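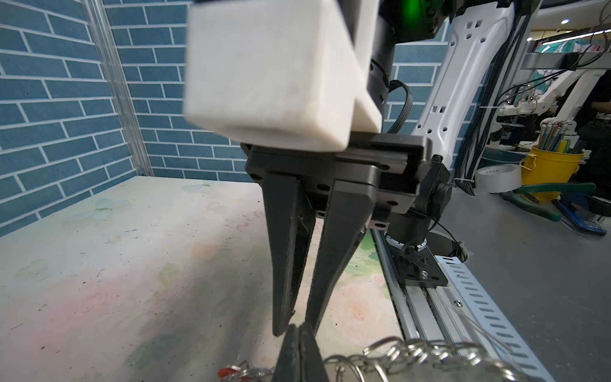 How to tag a pile of keys without buying a system

Every fall somebody tries to sell me on key management. Arnska has a wall cabinet, Gillies has a binder with little pockets, and the Jemetti catalog offers a pack of 300 tags, as if I ran a hotel. I have 59 keys. I don't believe a cabinet would make me put them back.

What follows is cheaper and takes an evening. It won't make you a tidy person.

What you need

Split rings, plastic tags with a clear window, a fine pen, a notebook, and a table with decent light. Skip the ring-opening tool unless your nails are hopeless. I bought one and went back to a butter knife.

Step 1. Spread everything out

Tip out the drawer and the coat pockets. Lay the rings side by side so you can see what hangs on what. If rings have linked through each other, follow one at a time and work it free. Pulling at both ends makes the knot worse.
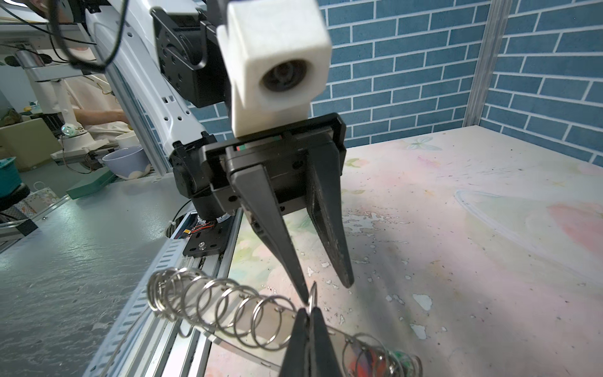
Silver loops, with red, orange and green at one end.

Step 2. Test before you label

Most guides tell you to write the tags first. I think that's backward. An old tag says what somebody believed years ago, and I had one marked "shed" that fit nothing on the property. Walk each key to the lock and turn it. Keys that fit nothing go in an envelope with the date on the front (mine says Nov 12, 2024). Give them a year.

Step 3. Pick your colors, and not many

I use 5. House, garage, garden, other people's houses, and padlocks. More colors than that and you'll need a key to the keys, and you'll lose it.

Step 4. Write less

Never put an address on a tag. Use a plain word or a number and keep the full list in the notebook. A number stamped on the key itself, like the 1623 on my cellar key, goes in the notebook too, but keep the notebook away from the keys. Write small, let the ink dry, then close the window. Irkley says its inserts don't smear. Mine did.

Step 5. Hang or box them by color

A row of hooks is fine. So is a shoebox. I'm told magnetic strips are wonderful and I have my doubts — a heavy bunch slides.

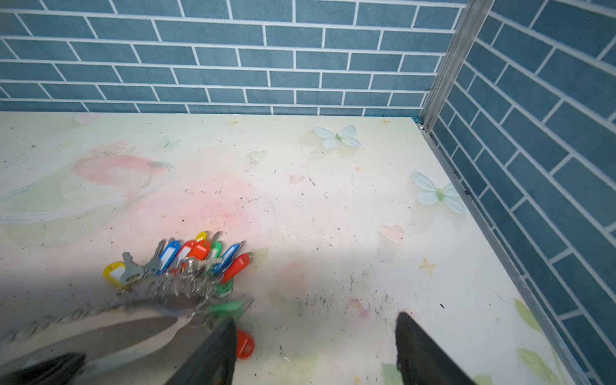 One reader objects that color is no help at all in a dark hallway, and would sooner file a notch in the tag: one for the front door, two for the back. I tried it on a spare and could feel the notches fine, though I forgot which was which within a week. If your memory is better than mine, go ahead. File the tag and leave the key alone.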